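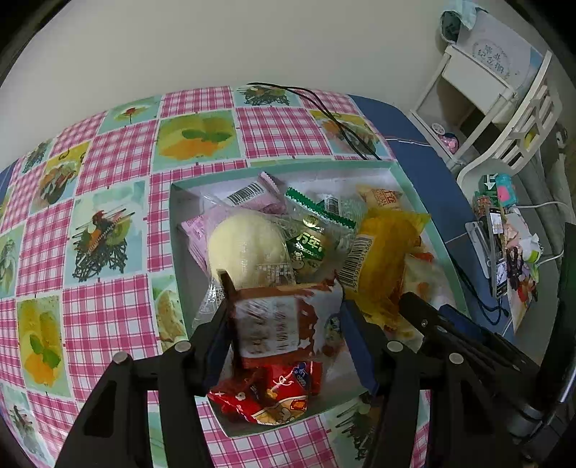 The snack box in the office is not a gift

When I started to work at Soncombe, there was a box of snacks on the table near the window. Everybody could take from it. I was very happy. In my country you bring your own bread, and if you forget it, you are hungry until evening.

After three years I think differently. I eat from the box at eleven, and again at four, and I do not go out for lunch. My colleague Leokadia Stępień does the same. We used to walk to the small soup place and talk for half an hour about our children or about nothing. Now we open a wrapper and look at the screen.

Last October our manager told us that the snacks cost 617 dollars a month. He said it with pride. I asked if we could have a real lunch hour for everybody, with no meetings in it, and he answered that people are free to take one. This is true on paper. But when the meeting is at 12:30, you are not so free.

I do not want to sound ungrateful. Some of the sweets are very good, and it is kind to put food where tired people can find it. Gediminas Venckus, who sits across from me, says I make a big problem from a small cookie. Maybe he is right.

Still, I would give back the whole box for one hour in the middle of the day. My father worked in a factory with 400 people, and at noon the machines stopped. They sat down together - they had hot soup, and they complained about the boss. I would like to have this also.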